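Cable Handling on a Tilted Mount: Project Report

Nahom Feyisa and Khải Quách
Wednesday, November 17, 2021

1. Background

Our project is a small work cell for the shared workshop at Saltodley. The members there assemble sensor boxes, and every box needs a length of grey cable picked out of a tray and brought over to the part it plugs into. It is dull work and people tend to put it off. We wanted to find out if a small arm on a bench could do it.

The workshop agreed to let us build the cell in the back corner on two conditions. The bench had to stay usable for hand work when the arm was parked, and we had to show the layout in simulation before anything was bolted down. This report covers the simulation stage and the first part of the build. We called the project Badaleck, after the street the workshop is on.

2. The mount

Our first idea was to put the arm flat on the bench top in the middle of the rear edge. In simulation that took up the best part of the work area, and the elbow folded awkwardly whenever the gripper had to come down close to the base.

The second idea was a pedestal at the left end of the bench with its upper part tilted toward the work. The base then sits at an angle and the arm goes up and over before coming down on the tray. Nahom drew the pedestal in October and Khải worked out the joint limits for it. We went through three tilt angles. The steepest one gave the best reach to the far side, but the wrist came near its limit over the mat, so we took the middle one.

The tilt does have a cost. All the poses we had saved from the flat mount were useless and had to be taught again, and the gravity setting in the controller has to match the mounting angle. We got the sign of that wrong at first and lost two evenings to it.

3. The simulation

We built the bench, the walls and the floor from simple shapes and put textures on them. The wood and floor textures came with the software and don't match the real workshop. We kept them, as we had no reason to spend time there.

The cable was the hard part. A rigid cable model is easy but tells you nothing, so ours is a chain of short links with some stiffness at each joint. With too few links it bent like a bicycle chain. With too many, the simulation slowed to a crawl and the cable sometimes sank through the tray. We settled on a time step of 5 milliseconds and ran almost 2000 trials with the loop dropped in different positions.

The start pose is straight above the tray with the fingers pointing down. From there the gripper lowers, closes on the loop, lifts, and moves toward the part on the mat. The free tail of the cable was left to fall where it wanted, often over the side of the tray and onto the bench.

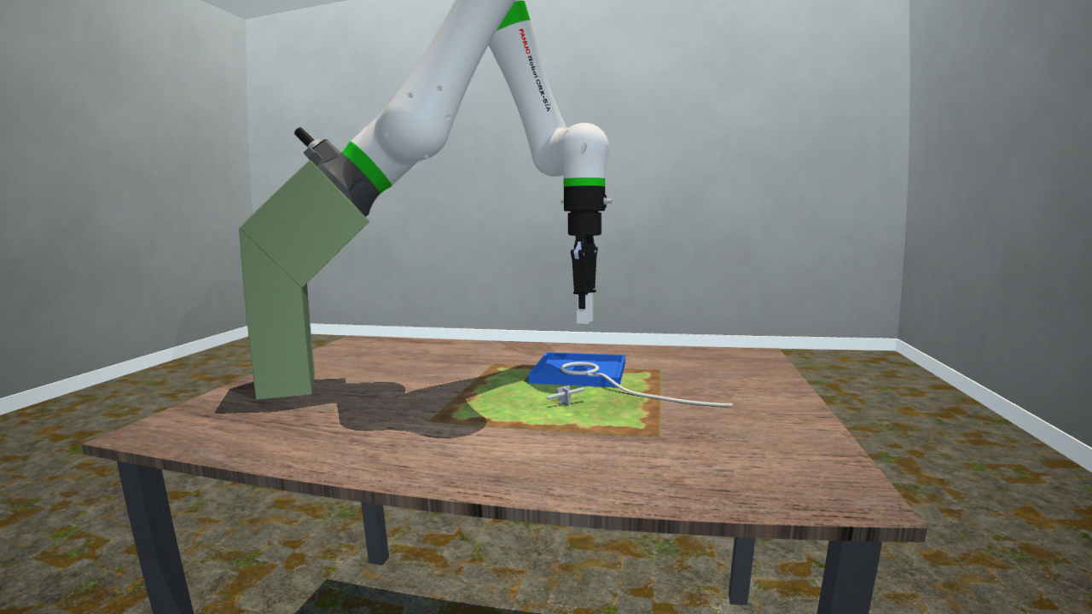
Tefera asked after our midterm talk why we lifted the cable by the loop at all, when the end is what has to reach the part. A loop can close up or slide around in the fingers, and then you don't know where the end is anymore.

We think that is a fair point. We chose the loop because it is the biggest target, and most of our failed trials were ones where the cable turned in the grip after the lift. Khải has started on a version that finds the tail first and follows it to the end – it is slower, but the end stays in a known place.

4. The build so far

The pedestal is cut and welded but has no paint yet. The bench has been moved into the corner and leveled. We still need the adapter plate from Wurmont, and the arm can't go up until it arrives.

5. Left to do

Fit the plate and check the tilt with a digital level. Teach the start pose again on the real arm. Run the tail-first version in simulation with the same cable positions as before, so the two can be compared.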